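Shared workshop's gripper build moves to table tasks
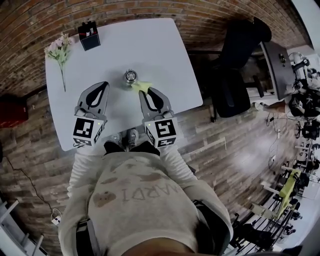

Members at the Muller Street workshop have moved on to the second stage of their gripper build, a pair of hand-held units meant to record how a person picks things up and puts them down. Table work started Thursday evening. The arm comes later.

The project goes by Kekden. It began in a garage in Denley with one finger, one hinge and a lot of broken prints, then shifted to the shared space when the garage got too cold to glue anything. Total spend so far is $655, most of it on filament, bearings and two cameras that had to be bought again after the first pair kept dropping out.

The idea is simple enough. You hold one gripper in each hand and do a chore. The cubes with the black and white marker patterns let the software work out where each hand is and which way it's turned. Later the same motions get played through an arm, slowly, and you find out how much was lost on the way.

Right now the chore is cloth. A small round canister and a pale cloth on a white table, plus a sprig of artificial flowers. The gray fingers have a teardrop-shaped cutout so they give a little when they close, and the group says that matters more for cloth than for anything hard. Canisters are easy. Fabric slides, bunches up, catches on the tip when you don't want it to.

Finger design is now on version 4. Version 2 was stiffer and held a screwdriver fine but it chewed up a dish towel. Version 3 was too soft, it folded sideways under load and nobody wanted to print another set. The current one uses the same mount so old fingers can be swapped back in with 2 screws. Files for all of them are in the members folder, please dont rename them again.

Still on the list:

Cable strain relief on the left unit. The plug works loose after an hour or so of use.

A better trigger spring. Hands get tired – several people have said so – and tired hands make bad recordings.

Lighting. Brick wall on one side and windows on the other means the markers wash out late in the afternoon. Evening sessions have been more reliable, so bookings are after 6 pm for now.

A fixed spot for the table. Tape marks on the floor were suggested and will probably happen. Every time the table gets moved for another class the setup has to be calibrated over again, and that eats half the session.

The small parts order from Quinlan is in, except for the bearings. Those are on back order with no date given. The group has enough to keep the present pair running and one spare set of fingers, but a second pair of grippers will have to wait.

Playback on an arm is planned for October. First try will be the canister only, lifted and set down in the same place. Cloth after that if it goes well. Speeds will be kept low and the area around the arm will be closed to other work while its powered, so anyone who normally uses the benches on that side should check the booking sheet.

People who want to try the grippers can sign up at the front desk. No experience needed. Sessions run 2 hours and most of the first one is getting used to the weight and learning to keep the markers facing out, which is harder than it sounds when you're reaching across yourself. Long sleeves are okay, loose cuffs get in the way. Bring small soft things from home if you have them, socks, washcloths, a knit hat, whatever you don't mind getting pinched. No glass please.

Donations of white PLA also welcome, the last spool is nearly gone. Build notes go up on the workshop page at the end of each week – a bit behind at the moment, last weeks are still being typed up.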